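3.2 Carton selection

The second stage of the project compared one-piece mailer cartons for the Windevside parts kits. The requirement was a brown corrugated carton that a packer could fold from flat without tape and that would hold a kit of up to 1000 g. Samples were ordered in February from two suppliers, Dalsgaard and Nomley. The Dalsgaard samples used a glued corner and were set aside, as flat storage in the Aleck Street workshop was limited to one shelf 80 cm deep.

The Nomley carton is a tray with a hinged lid. The tray walls fold up first, starting at the rear, and the corner tabs turn inward. The lid then comes over from the hinge, and its front flap tucks down inside the front wall. Slits between the front flap and the narrow side flaps let each fold independently.
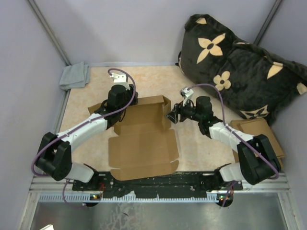

Figure 4. Carton with lid panel open toward the front of the table; tray empty.

Crease quality had more influence on the result than board colour or print finish. Where a crease was shallow, the side flap sprang outward and fouled the tray wall during closing. Pre-bending each side flap past 100 degrees corrected this in most samples. The rounded corners on the front flap were retained in the final drawing, as square corners caught on the edge of the tray.

Board area for the revised blank is 1469 square centimetres. This excludes offcuts, which are dealt with in section 3.4 together with the labelling and storage trials.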